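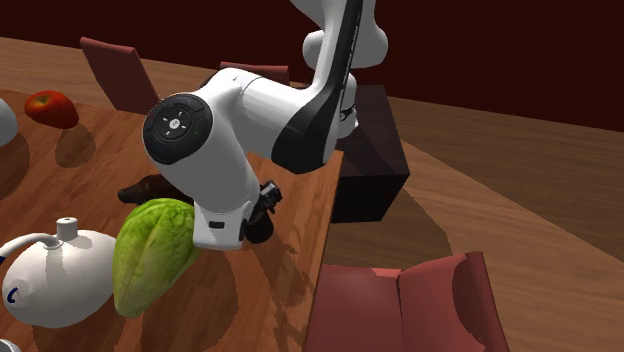
Questions we hear about living organ donation

I'd like to give a kidney to a relative. Where do I start?
First of all, thank you for even thinking about it! Call the Prilach donor line and one of our nurses will talk it through with you, with no promises asked on either side. You can change your mind at any point, right up to the day.

Can my family be paid for my donation?
No, and neither can you. What the Dunik Fund can do is pay back travel, lodging and lost wages for up to 36 days (please keep your receipts, even the little parking ones).

Does the person getting the kidney find out if I say no?
They don't. We only tell them that you aren't a suitable donor, and we leave it there.

Who makes sure nobody is pushing me into this?
You'll have your own advocate, who has no part in the patient's care and meets with you alone at least 4 times.

Are visits still going ahead?
Most first talks moved to the phone in March, and we'll call you when clinic visits open up again.

Last updated 6 April 2020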